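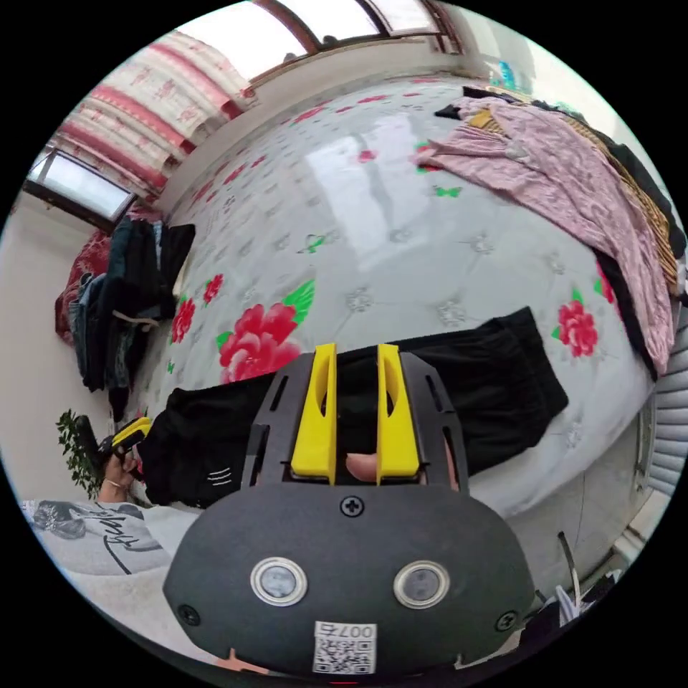 Black pants on the quilted cover

Flellau District Footy Forum > History and Records > The 2000 goalkicking record, again

backpocket_bev
Thursday night and I've had a glass of red so let's do it. The new honour board is going up in the Lacerda rooms before Round 3 and it says Imtiaz Dewan kicked 67 goals in 2000. I was at most of those games. I'd like to know where the 67 came from, because the old board (the one that lived behind the bar fridge until the fridge leaked) had a smaller number on it and I never heard a word of complaint about it, including from Imtiaz.

Not having a go at the bloke. Lovely left foot. Couldn't mark a cold but lovely left foot.

mulga_bill_bailey
It's from the league yearbook. 67, page with the ad for the carpet place. It includes finals. The old board was home and away only. Mystery solved, enjoy your red.

backpocket_bev
Then every other name on the board needs finals added as well, doesn't it? You can't give one bloke September and leave everyone else stuck in August.

Torpedo_Tony
Betum supporter here so I have no stake in this beyond enjoying it enormously. Dewan kicked 19 of those against us in one afternoon and I'm telling you at least one was touched. Our full back had a bandaged thumb for a fortnight. You could hear it go off his hand from the canteen queue.

mulga_bill_bailey
A touched ball from a Betum full back in 2000 would be the first time he got near it.

Torpedo_Tony
Fair.

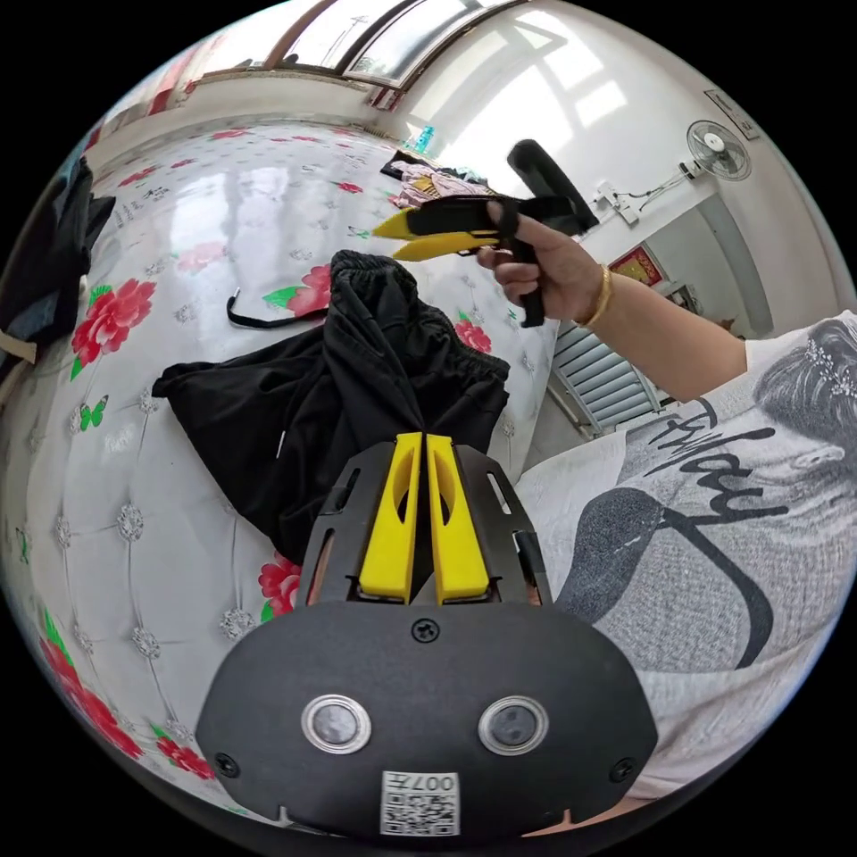

Black pants, elastic waist

wing_and_a_prayer
Goal umpire's son checking in. Dad did that Betum game and kept his cards in a biscuit tin until Mum moved them on. He always said the 19 was right but the league entered one of them as a behind, then fixed it, then somebody fixed the fix. So depending which sheet you look at it could go either way. He also said it was blowing a gale to the pool end and my nan could have kicked a bag.

mulga_bill_bailey
Was your nan available for selection? We had a thin list.

wing_and_a_prayer
She was with Voltis by then. Better social club.

CoachesBoxEsky
Can we separate a couple of questions here, because this thread is going the way of the jumper thread.

One is how many Dewan kicked. The yearbook says 67 and I haven't seen a document that says anything else. Bev remembers a board. I remember the board too, and I remember it spelling "Reserves" with two Vs.

The other is whether finals count toward a season goalkicking total. In our league the medal has always gone to the leading goalkicker at the end of the home and away rounds. A club is allowed to do whatever it likes on its own wall. Betum's wall has a horse on it.

Torpedo_Tony
That horse ran third at Flellau and we won't hear a word against it.

backpocket_bev
Esky you've just made my point in a longer post. If the medal is home and away, the board should be home and away. Otherwise put "incl. finals" next to his name in small gold letters and be done with it.

mulga_bill_bailey
Gold letters are charged by the letter. Have you seen the quote? "Incl. finals" costs more than the seniors' physio.

ruckrover_rhonda
Been lurking since the draw came out. I think Mulga's wrong about the carpet page and it matters a bit. My copy has the carpet ad opposite the netball results and the goalkicking is further back under Voltis, who somehow got the whole spread despite finishing where they finished. The list there has Dewan on top and doesn't say one way or another about finals. I'd scan it but my scanner only does the left half of things.
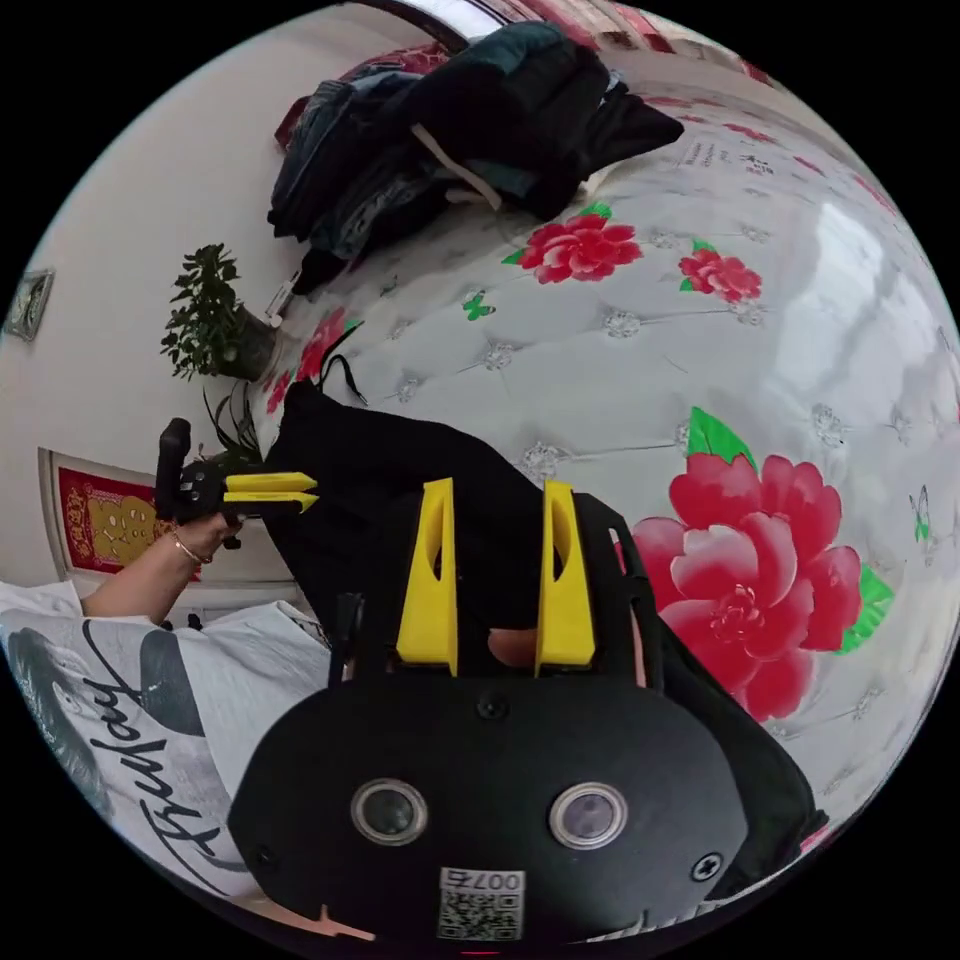 Anyway the bit underneath says "figures supplied by clubs", so the yearbook got its number from us, and now we're getting our number from the yearbook. I'd be more comfortable if somebody went and looked at the Friday papers in the library at Flellau. They printed every goalkicker every week and they spelled most of them right.

mulga_bill_bailey
I stand corrected on the carpet. I do not stand corrected on the 67.

wing_and_a_prayer
Library's microfilm reader has been out of order since last winter. There's a sign on it. The sign has faded.

CoachesBoxEsky
The papers also had us losing the prelim by a point when we lost by a goal, so let's not treat them as scripture. I'd still look.

imtiaz_d
Evening all. My daughter sent me this.

I don't know how many I kicked. I thought it was in the sixties. I do know the touched one was touched, Tony, sorry. It came off his thumb and I celebrated so hard the umpire felt bad about it. Put whatever you like up. I'd rather you fixed the board for Col's year, he's been down as "G. Col" for ages.

Torpedo_Tony
TWENTY-SOMETHING YEARS. Screenshotting this. Ringing our full back.

backpocket_bev
Imtiaz, lovely to see you on here, and I take back the thing about marking. Some of it.

mulga_bill_bailey
A player can't overturn a goal on a forum. The flags were waved. It's a goal. Sit down Tony.

ruckrover_rhonda
Agree with Mulga on that and I feel a bit sick about it.

CoachesBoxEsky
Right. I've put something together below for the signwriter. Pick at it if you must but he starts on the weekend and he doesn't do second coats. 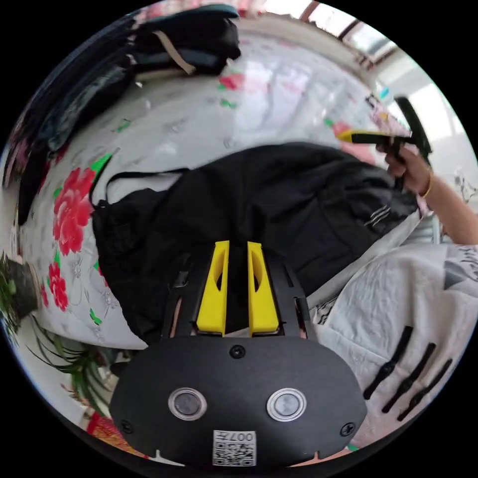

WORDING FOR THE BOARD, DRAFT

Leading goalkicker 2000: I. Dewan, 67
Column heading to read "All matches"
Col's entry to be turned the right way around
Reserves: one V

backpocket_bev
"All matches" means you've still got to add finals to everyone else.

CoachesBoxEsky
Yes Bev. I was hoping you might have a free afternoon.

backpocket_bev
I've got the seventies in the shed. Don't let him paint the left-hand side yet.

Torpedo_Tony
Full back says it still aches when it rains.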